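Trabajo final - Consumo textil y ropa en desuso en residencias de estudiantes
Grupo 4: Pui-shan Yu, Kuo-hua Hsu, Hiu-tung Yen
Tutora: Mei-kuen Choi

1. Planteamiento

Queríamos saber cuánta ropa tiene un estudiante y cuánta usa de verdad. Tema elegido tarde, en principio íbamos a hacer el de envases. La encuesta se pasó en la residencia Nirnley y en los pisos de la calle Yip, por formulario, con el enlace pegado en los ascensores. 135 respuestas válidas. Quitamos 19 por incompletas o repetidas (una misma persona lo mandó varias veces, suponemos que por error).

Definición de "en desuso": prenda que no se ha puesto en los últimos doce meses. No entran abrigos de esquí, disfraces ni ropa de trabajo. La ropa de cama se dejó fuera al final, daba muchos problemas al clasificar.
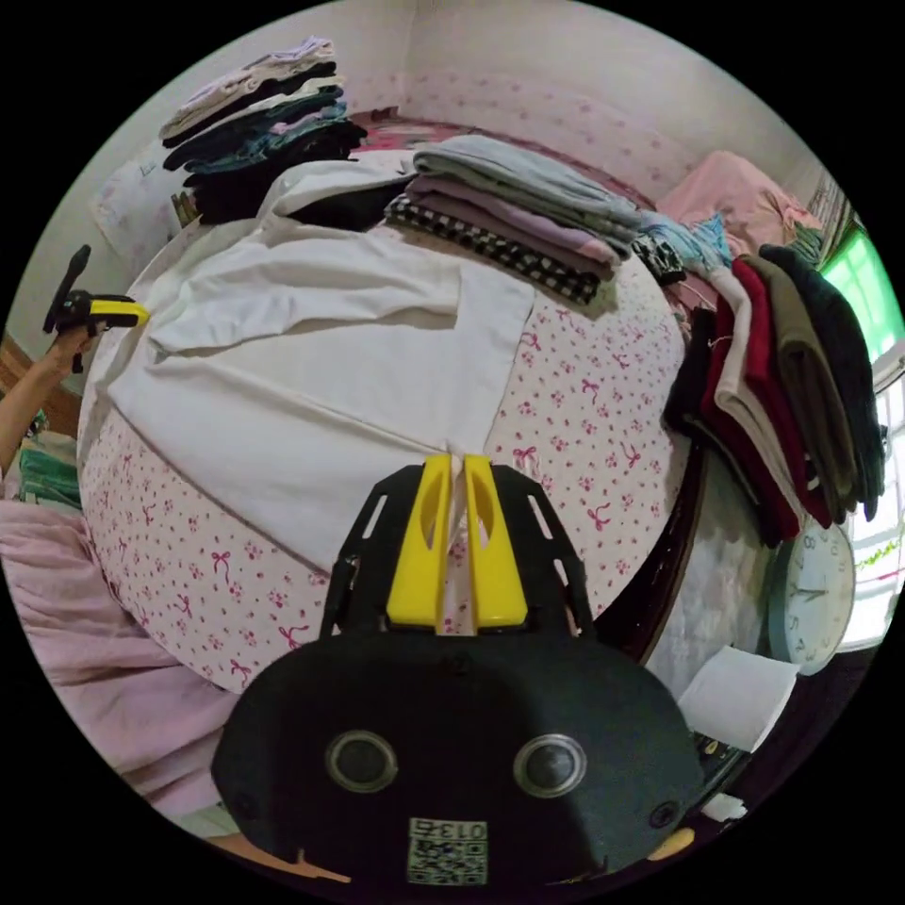 El formulario tenía tres bloques: compra, uso y salida. En compra preguntamos por tienda física, internet y segunda mano. En uso, frecuencia de lavado y prendas favoritas. El bloque de salida es el que peor funcionó - mucha gente marcó "otros" y no escribió nada.

2. Resultados

La camiseta de algodón es lo que más se compra y tambien lo que más se queda sin usar. Motivos más repetidos: ya no me queda bien, la compré en rebajas, me la regalaron. Los de primer curso traen más ropa de casa y devuelven parte en Navidad. Los de último curso casi no compran pero tampoco tiran.

Segunda mano: uso bajo. La aplicación Preltalar la conocen casi todos, venden pocos. Quejas por los gastos de envío y por tener que hacer fotos de cada prenda. 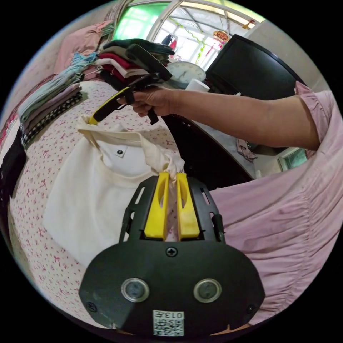

Para la parte de recogida pusimos un contenedor de cartón en la entrada de Nirnley durante agosto. Se recogieron 469 prendas, más de lo previsto. Pesadas y separadas por Kuo-hua y Hiu-tung en la sala de estudio. Tres montones: reutilizable, reciclable, resto. El montón reutilizable fue el mayor con diferencia. Se entregó todo a la asociación Rirow, que nos firmó el recibo (anexo B).

Problema: agosto es mal mes. Mucha gente de mudanza, así que el dato no vale para el resto del año. Habría que repetirlo en febrero o marzo.

3. Entrevista

Hablamos con Pao-chu Tseng, encargada de clasificación en Rirow. Nos contó que lo que más les retrasa son las bolsas mezcladas, con zapatos sueltos y ropa mojada. Pide bolsas cerradas y calzado atado por pares. En su nave entran 3000 kilos en un mes normal. La grabación falló a mitad, lo que ponemos sale de los apuntes de Pui-shan.
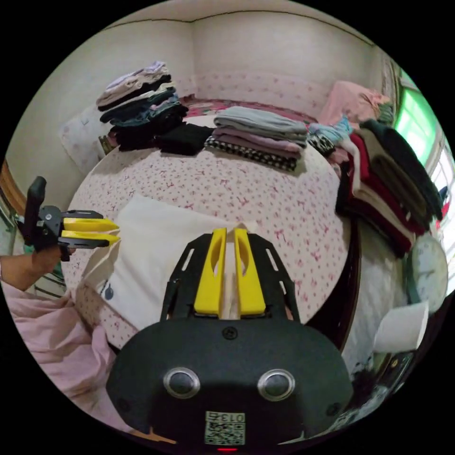 4. Limitaciones

Muestra pequeña y de una sola ciudad. Contestan más los que ya tienen interés en el tema. No preguntamos ingresos, la tutora nos lo señaló en la primera entrega y ya no daba tiempo a cambiarlo. La pregunta 7 estaba mal redactada ("¿con qué frecuencia no usa...?") y no la hemos tenido en cuenta.

5. Propuestas

Contenedor fijo en cada residencia, con recogida a final de cuatrimestre. Percha de intercambio en la lavandería, sin registro. Cartel con los puntos de entrega cercanos - el que hay ahora en Nirnley tiene direccciones antiguas.

Anexo A: formulario. Anexo B: recibo de entrega. Anexo C: tabla de pesos por montón, pendiente de subir.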